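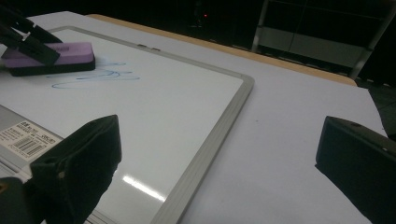 Board 14, flat on the bench. Blue marker, partly faded; eraser at upper left.

SAMONTE TRAINING ROOMS: PORTABLE WHITEBOARD INSPECTION
Form 458, July
Location: Room 112
Item: framed whiteboard, portable, light gray metal frame
Result codes: P pass, M monitor, F fail, N/A not applicable

1. Frame and corners
1.1 Frame joints closed, no lifting at corners: P
1.2 No burrs or sharp edges along frame: P
Comment: checked by gloved hand on all sides. Rounded corners sound.
1.3 Gray tabs on top edge, both present and firm: M
Comment: left tab has slight play. Do not hang the board until retested. Flat or easel use only.

2. Writing surface
2.1 Free of cracks, chips and dents: P
2.2 Coating gloss even: P
Comment: view at a low angle under the room light. Glare hides fine scratches, so turn the board and look again.
2.3 Marker erases dry: M
Comment: blue test scribble applied near the eraser. Faint color remains after the first pass. Second pass with Kirora cleaner and a cloth left the surface clear. Surface to be conditioned before next issue.

3. Eraser
3.1 Pad attached to body over full length: P
3.2 Pad not loaded with ink residue: M
Comment: purple top, black base. Base is dark, so residue does not show. Wipe on white paper. Light blue transfer recorded. Replace at next check.
3.3 Correct eraser stored with board: P

4. Labels
4.1 Product label and barcode present on gray strip: P
4.2 Barcode scans to asset list: F
Comment: two attempts, no match. Item is listed under Rivow, which is the old supplier code. Record to be corrected to Keduvora. No fault with the label.

5. Table and surroundings
5.1 Tabletop clean and level, no grit under board: P
5.2 Wooden table edge free of splinters: P
5.3 Board clear of walkway: P
5.4 Shelving stable, nothing overhanging: P
5.5 Lighting adequate at rear of room: F
Comment: area behind the table is too dark for safe carrying. Reported to building services.

6. Handling
6.1 Carried upright by the frame, never by the tabs: P
6.2 Cleaner closed and stored away from markers: P

Actions open
Retest left tab, 2 weeks.
Correct asset record.
Replace eraser.
Restore lighting at rear of Room 112.

Status: released for flat or easel use.

Recent checklists
Easels and Folding Stands
Room 112 Shelving, Load Check
Extension Cords and Power Strips
Marker and Cleaner Storage
Stacking Chairs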